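Speaker notes: Gluten-free sandwich bread that holds together
Ellgate Community Kitchen, winter baking evenings

OPENING (keep it short, they'll want to get to the tasting)

Good evening and thank you all so much for coming out. I know this time of year everybody has a hundred other places to be and half of you probably have a pie crust resting in the fridge at home, so I really do appreciate it.

Thank Ezequiel Bermúdez for the loan of the big mixer, and for driving it over. Ask for a show of hands: who has baked a gluten-free loaf and thrown it out? (Wait. Let them laugh.) Me too, more times than I would like to tell you, and I want to talk about why that happens and what I do now.

MY FIRST LOAVES

Tell the story of the birthday loaf. My sister-in-law had just been told no more wheat, and I thought, well, I've baked bread since I was a teenager, how hard can it be? I swapped the flour cup for cup, kneaded it the way my mother taught me, and got something you could have propped a door open with. She ate two slices, bless her heart.

What I hadn't understood is that kneading does nothing useful when there's no gluten to stretch. You're making a thick batter, and it should look like one. If it looks like regular bread dough, it's too dry. Say this twice, it's the thing people write down.

THE FLOUR

My blend by weight, for one loaf, is 400 grams in all: half brown rice flour, a quarter tapioca starch, a quarter sorghum. Pass the jars around here so people can feel the sorghum. If somebody asks about almond flour, I love it in cookies and I've had no luck with it in a tall loaf. Ah-rin Gil has, so send them to her at the break.

Please, please use a scale. A cup of rice flour from my hand and a cup from yours can be very different cups, and this bread notices.

THE PSYLLIUM

Whole husk, 20 grams, stirred into the warm water first. Let it sit until it turns to a soft gel, and don't wander off to answer the phone like I did, or you'll be chopping it out of the bowl. The gel is what holds the bubbles. I used xanthan gum for years and still keep some around for muffins, but for a sandwich loaf I find the husk gives a better chew and the slices bend a little instead of snapping.

One caution: some brands turn the bread purple. It's harmless and it tastes the same, but warn your children.

THE RISE

One rise only, in the pan. Smooth the top with wet fingers. I used to wait for it to double, and every time it sank in the oven and left me with a dent down the middle. Now I stop when it's just peeking over the rim, and I put it in even if I'm not quite sure. Slightly early is better than slightly late with this one.
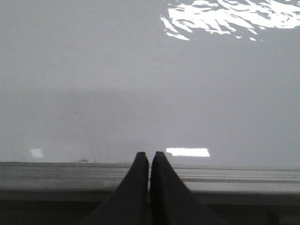
If your kitchen is chilly, the oven with only the light on is a fine place for it. Do take it out before you preheat! I've forgotten, and there's a melted shower cap in my past to prove it.

BAKING AND COOLING

Bake at 375 for a good long hour, longer than feels right. I go by the thermometer, and I want 208 in the center. Then out of the pan and onto a rack, and here comes the hard part, which is leaving it alone until it's completely cool. The starches are still setting, and a warm slice will be gummy no matter how well you did everything else. I go fold laundry in another room so I can't smell it.

Slice the whole loaf once it's cool and freeze it with paper between the slices. It toasts beautifully straight from the freezer.

QUESTIONS THAT ALWAYS COME UP

Can I leave out the egg whites? Yes, add a bit more water and expect a shorter loaf.

Can I use a bread machine? If yours lets you skip the second knead, yes. If it doesn't, mix in the machine and bake in the oven.

Is it cheaper than the store? By the slice, in my house, it is, especially if you go in with a friend on the bigger bags of flour.

WRAP UP

Recipe cards are by the door, please take one for a neighbor. In February we're doing pizza crust and flatbreads, and the sign-up sheet is next to the coffee. Butter's on the table, the jam is apricot, and the loaf on the left has egg in it.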